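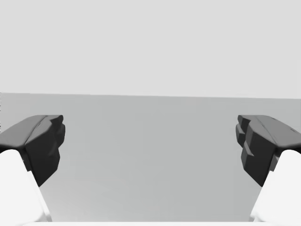

Tagging a folder of remixes so the versions stay apart

Updated September 2026

A single with several mixes is easy to damage in a music library. The files share a title, an artist and often a cover, and most players will merge them, hide them as duplicates or play them in the wrong order. The steps below use Stulia, a free tag editor, but any editor that can write the same fields will do.

The working case is the Ferraro single "Cirkness" on the Vadivetti label: 12 files, made up of the radio edit, the instrumental, the extended version and nine remixes.

Before you start

Copy the folder to another drive. Tag changes are written straight into the files, and Stulia keeps only the last 6 steps in its undo list.

Close your music player. Some players lock a file while it is loaded, and the save will fail with no clear message.

Step 1. Fix the titles

Select one file at a time and set the Title field to the song name followed by the version in parentheses:

Cirkness (Radio Edit)
Cirkness (Instrumental)
Cirkness (Extended Version)

Use the version name printed by the label, with the same spelling. Do not shorten "Instrumental" to "Inst." in one file and leave it whole in the next. Search treats them as two different words.

Step 2. Set the artist fields

There are three fields to fill in, and they are often mixed up.

Artist: the original act. Keep this the same in every file, remixes included.
Album Artist: the same value again. This is the field most players use to group a release.
Remixer: the name of the person or group who made the remix. Leave it blank for the edit, the instrumental and the extended version.

If the remixer's name is in the Artist field – common with files bought from DJ stores – move it. Otherwise the release will be split across several artists in the library view.

Step 3. Number the tracks

Select all files, sort them into the order given by the label, and choose Tools > Number Tracks. Set the start to 1 and the total to 12. Turn on leading zeros if your car stereo or portable player sorts by file name.

Step 4. Check the lengths

Compare the Length column with the label's track list. A gap of one or two seconds is normal. Anything larger usually means the wrong version has been given the title. The radio edit and the instrumental are the pair most often swapped, as they tend to run the same length. Play the first verse of each to be sure.

Step 5. Write the file names

Choose Convert > Tag to File Name and enter this pattern:

%track% - %title% [%remixer%]

Stulia drops the square brackets when the remixer field is blank. Other editors may leave an empty pair behind, so look at the preview before you press Apply.

Step 6. Rescan

Open the player and run a full rescan of the folder. A quick rescan looks only at the file date and can miss changes if "Keep modified date" is switched on in the editor.

Common problems

The player shows two albums. One file has a trailing space in the Album field. Select all files, retype the album name and save.

The cover is missing on some tracks. The image is too large for the player. Resize it and embed it again in all files.

Accented letters turn into question marks. The tags were saved in an old format. Go to Options > Writing, pick UTF-16 and save again.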